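Home | Components | Fans and Air Movement | Pumps | Index A–Z

Crossflow fan

A crossflow fan, also called a tangential fan, is a long, narrow fan in which air enters along one side of a drum-shaped wheel, passes right through the middle, and leaves along the other side. It is one of the most elegant ideas in air moving! Most fans send out a round jet or a short burst from a small outlet, but a crossflow fan lays down an even sheet of air as wide as the wheel itself. Tower fans, air curtains over shop doors, fireplace inserts and wall-mounted air conditioners all make use of it.

How it works

The wheel, or impeller, is a cylinder of many small forward-curved blades held between end disks, usually with extra disks along its length for stiffness. Air crosses the blades twice, once on the way in and once on the way out, and picks up energy both times. What makes this possible is a vortex that forms inside the wheel, close to a fixed lip called the tongue or vortex wall. The vortex sits off center and steers the main stream around itself in a curve. Take the housing away and the wheel mostly just stirs the air around it – the casing is every bit as important as the blades.

The gap between the tongue and the wheel has a large effect on performance. A tight gap steadies the vortex and raises pressure, but each blade passing the lip adds to a whistling tone. Many makers skew the blades slightly, or space them unevenly, so that the tone is spread out and far less noticeable.
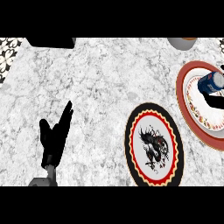

Category: Air movers › Construction and sizes

Wheels are molded in plastic for cool air and built from aluminum or steel for hot air. The motor normally sits at one end, with a rubber-mounted bearing at the other, which leaves the whole inlet clear. Length is wonderfully flexible: a designer who needs a wider sheet of air can often add another wheel section and keep the same cross-section. The Kukari series from Warkness, for instance, runs up to 610 mm in a single span, while the longer Urrutia model reaches 1027 mm with a center support and a wheel built from 13 sections.

Strengths and limits

Crossflow fans move a lot of air at low speed, and they do it quietly. They fit into shallow spaces where a centrifugal blower would never go. Their weak point is pressure. A dense filter or a long duct cuts the flow sharply, and the vortex may wander, giving a fluttering sound. Efficiency is also lower than that of a good axial or centrifugal fan.

Care

Dust on the blades changes their shape and throws the wheel out of balance, so a gentle brushing pays off quickly. Power should be disconnected first, and long wheels should be supported at both ends when lifted out.

See also: Axial fan, Centrifugal blower, Air curtain

Contact | © Eltholm Reference | Last edited 2025-08-30 | Back to top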